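Bench notebook, Trutau workshop
Thursday, started 9.40 am
Entered by: bench 2
7 comments

Ink and paper ageing, second pull

Took the second set of strips out of the light box this morning. The set is the blue ballpoint and black gel samples on the Mostum cartridge paper, plus the blank controls. Exposure to date is 300 hours on the box counter. Humidity in the box read 62 per cent when I opened the door, which is higher than I want. The salt tray had crusted over on one side, so I broke up the crust and topped up with distilled water.

Strips were left face up under blotter for an hour before measuring. Last time I measured straight out of the box and the readings drifted for most of the morning.

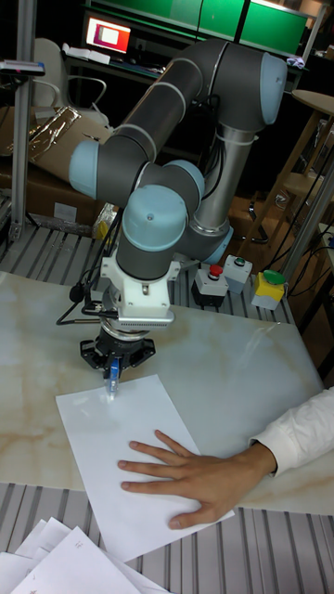 Colour readings were taken with the handheld meter, white tile first, then three spots per strip. The black gel has hardly moved. The blue ballpoint has faded on every strip and has shifted towards violet on the thin strokes. Heavy strokes are holding their colour better, as expected with more ink on the sheet. The blank paper has yellowed a little, mostly along the cut edge. I have not corrected the ink readings for paper colour yet.

Strip 238 is the odd one. It reads darker than it did at the first pull. I checked the tile and repeated it with the same result. Either the strip was mislabelled in June or the meter foot was sitting across two strokes at the first pull. The original sheet is in the Theodorakopoulos folder, so the label can be checked against the master list. Until then leave 238 out of the averages but keep it in the table. 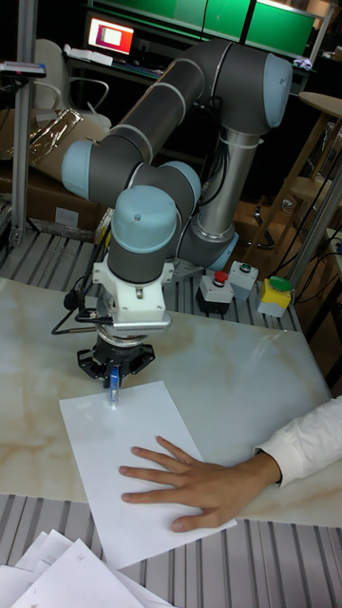

Solvent spot test, same strips, far end only. One drop of ethanol from the fine pipette, blot at ten seconds. Unaged ballpoint bled freely. Aged ballpoint bled less and left a pale ring. Gel did not bleed in either case. The ring is hard to grey-scale by eye and I would like a second person to grade the blots without seeing the labels.

The blotter stock is nearly finished. The new packet is a different weight, so please don't open it partway through a set.

Changes to the method from today:

1. Rest all strips one hour under blotter before any reading. Write the start time on the blotter corner in pencil.

2. Read the white tile at the start and again after every seventh strip. If the two tile readings disagree, repeat everything between them.

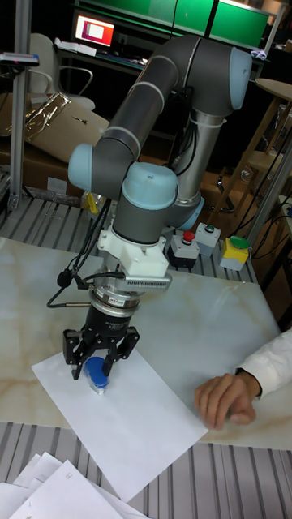
3. Record stroke weight (light, medium, heavy) in its own column. At present it is buried in the remarks and the Anotance spreadsheet can't sort on it.

4. Check the salt tray whenever the box is opened, and note the humidity before the door has been open long enough to change it.

Strips back in the box at 2.15 pm, rotated one shelf down. Controls are in the dark drawer. Meter is on charge.

Still to do: check label on 238, paper correction, order blotter in the old weight.

Trutau workshop notes | Contact the bench | Copyright Trutau | Back to top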